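Flimden Causeway

The Flimden Causeway is an ancient raised road running across the marshes between the hill town of Netlow and the old river landing at Pusilell. It is 43 feet wide at its broadest point, and for a good many centuries it carried pilgrims, salt carts and a great deal of livestock.
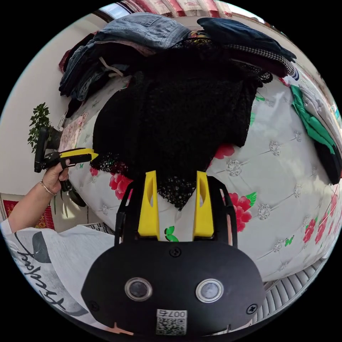
Dating the causeway has kept scholars happily arguing for a long while. The lowest paving sits on a bed of packed brush, and pollen from that layer points to a start near the year 400. Small finds from the drains include bone pins and a scrap of netted cloth, its holes as open as those in a bit of black lace pinched up and left to hang, and the weave is still being studied.
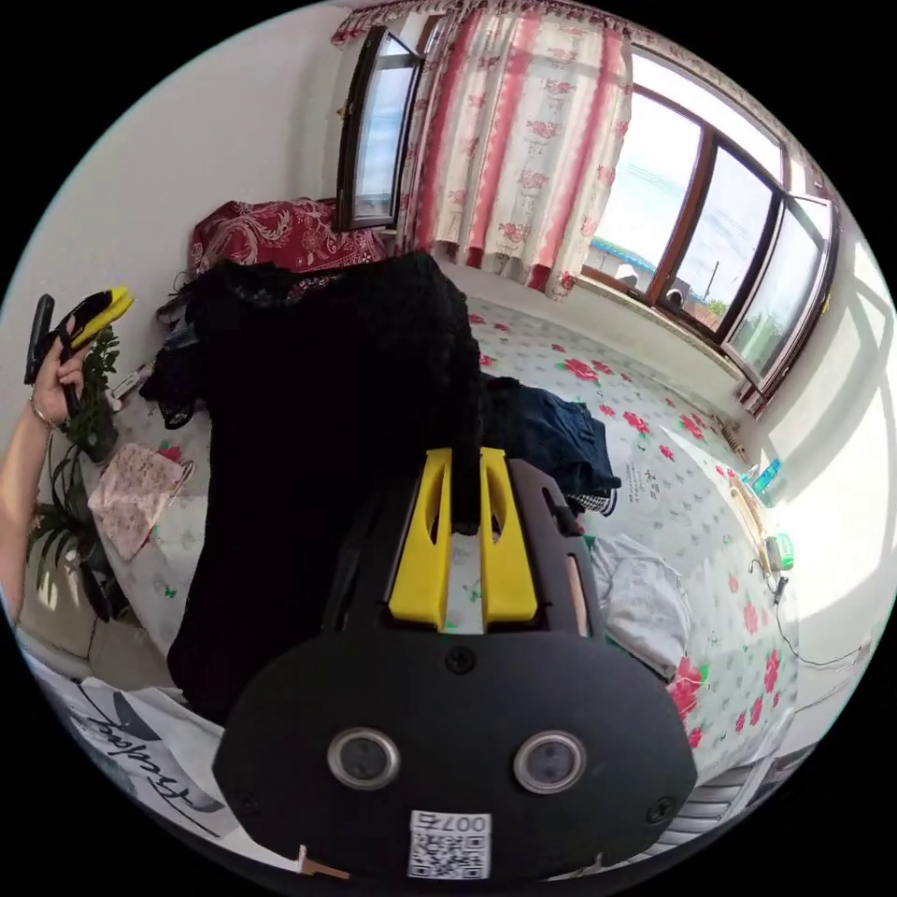
Pilgrims walked the road each July to reach the spring at Ntuli, and the old accounts tell us quite a lot about their habits. They slept in long halls beside the road, on platforms heaped with rushes. Travelers spread their cloaks over these at night, much as a big dark garment lies in folds across a bed, and green branches were set close by to sweeten the air.

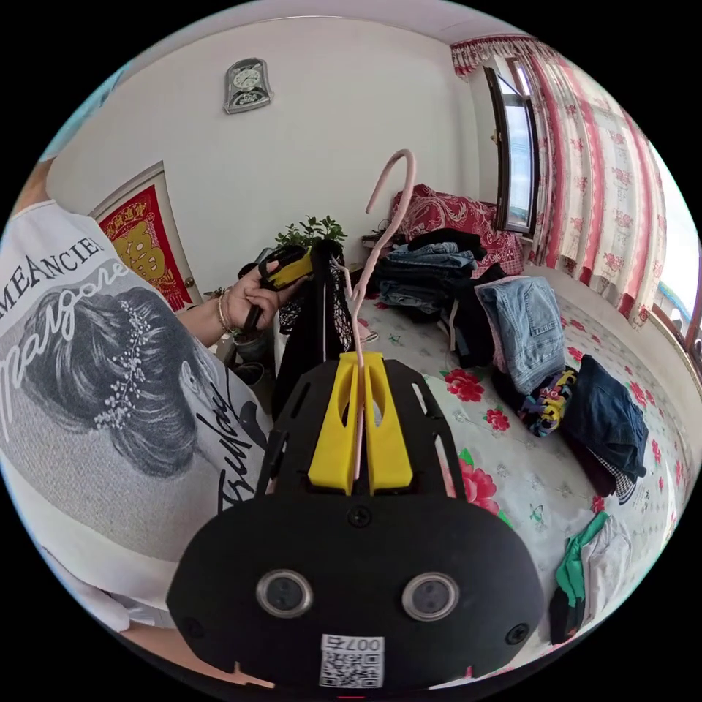 The halls fell out of use after the year 1000, when the river shifted and the landing silted up. Farmers carried off much of the upper paving for barns and field walls, and 40 of the carved curbstones can be seen today in the museum at Netlow. The eastern stretch is still a public footpath, though it floods in spring.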